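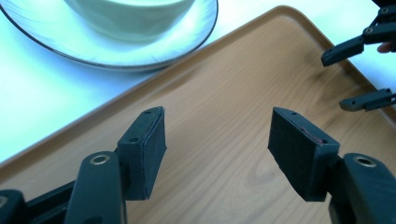
Progress report to the Kravets fund: teaching table tasks by hand

Prepared by Lukian Stelmakh, Ilix project, Lulville
Period covered: July to October

1. Summary

The project is on schedule. We set out to collect demonstrations of small table tasks by hand and to train a two-arm robot on them. By the end of October we had recorded 553 demonstrations, of which 234 have been checked and accepted for training. The rest are in the review queue or were rejected.

2. Work done

The task set has been fixed. It covers moving a bowl and saucer on and off a wooden tray, setting them down level, and lifting the tray with both hands. The person giving the demonstration holds one gripper in each hand and does the task at normal speed. The recordings are then converted into motions for the robot arms.

We rewrote the instructions for demonstrators in August. The first version said nothing about where the grippers should be at the start, and the opening second of each recording varied too much to be useful. Demonstrators now begin with both grippers over the tray, open and still, and wait for the tone.

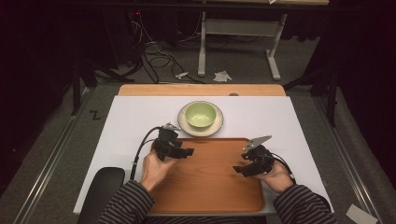

Why not steer the robot by remote control and record that?
We tried it in July, and a single bowl transfer took much longer to record than it does with the hand-held grippers. We have kept remote control for the final check, where an operator takes over if the arm goes wrong.

3. Problems

Cable drag was the main one. When a demonstrator reached across the table, the cable pulled at the wrist and the motion came out uneven. We moved to longer cables in September and the rejection rate fell.

The gripper pads wear faster than we planned for. A replacement set from Dulmont arrived late, and we lost four working days — the only delay in the period.

Lifting the tray with two hands is still weak. The robot copies each hand well enough, but the two arms drift out of step when the tray leaves the table. We plan to record more of this task and fewer of the bowl transfers.

4. Spending

Pads, cables and fasteners came to $3,625 for the period, within the parts budget. Staff time was as planned. No change to the grant total is requested.

5. Next period

Record a further 200 demonstrations, most of them tray lifts. Finish the review queue. Run the first full trial on the robot arms and send the results with the next report. We would also like to agree on a date for a site visit in Lulville, preferably a morning, when the table is already set up for recording.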